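Search this site
Search for: Go
Home repairs and old tech

How to give a tired old desktop PC a proper clean-out

I've had the same second-hand tower humming away under the desk in the box room since we moved to Nekdale, and by last winter it sounded like a hairdryer. It'd go quiet for a bit, then roar at me for opening an e-mail. I'd put it off for ages, but it's an easy afternoon job and I've now done it on 2 machines (mine and next door's), so I thought I'd write it up.

What you'll need

A cross-head screwdriver, a soft paintbrush you haven't painted with, a can of compressed air, some lint-free cloths, a little bottle of isopropyl alcohol and a tube of thermal paste. I used Flavex paste, which came from Quách, the little computer shop by the station, along with a Hiltine brush set I didn't strictly need but liked the look of!

Getting started

Shut the computer down properly, switch it off at the wall and pull out every lead. Take a photo of the back first if you've got lots plugged in – I didn't the first time and spent far too long wondering where the speakers went. Press the power button once with everything unplugged, to get rid of any leftover charge.

Carry it somewhere you don't mind getting mucky. I go out on the patio if it's dry, or the kitchen table with an old sheet down. Take the side panel off and touch a bare metal bit of the case before you put your hands near anything else.

Shifting the dust

Start at the top with the brush, using little flicks, and let the dust drop. Then go in with the air can, keeping it upright and giving it short bursts. Hold the fan blades still with a finger while you do it, as you don't want them whizzing round. Do the front grille too, and the slots at the back. Leave the power supply closed up and just blow through its vents from the outside.

My front grille had a sort of grey felt across it. Lovely.

Changing the paste

You can skip this bit if the machine is only dusty, but if it's old and still runs hot it's worth doing. Unplug the processor fan from the board, then loosen the heatsink screws a little at a time, going corner to corner. Give it a gentle twist before you lift. If it won't budge, don't yank it! Put it all back together, run the computer for ten minutes, switch off and unplug again, and have another go while the old paste is softer. 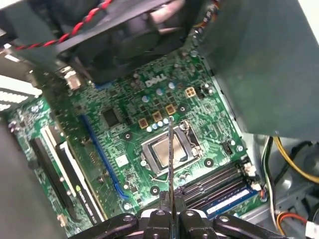
Heatsink off, with the processor sitting in its metal surround on a Dell board.

Wipe the old paste off the processor and the bottom of the heatsink with a cloth and a drop of the alcohol. Let it dry, then put a pea-sized blob of new paste in the middle. Lower the heatsink straight down, do the screws up corner to corner again and plug the fan back in. I forgot the fan once and got a very cross beep.

Putting it back

Check you haven't left a screw rolling about inside, pop the panel on and plug everything in. Mine took around 27 minutes from panel off to panel on the second time, and a good deal longer the first. It's so much quieter now that I can hear the kitchen clock from the box room, and I'm planning to do it again in May.

Filed under: Computers, Cleaning, Weekend jobs
Print this page
E-mail this to a friend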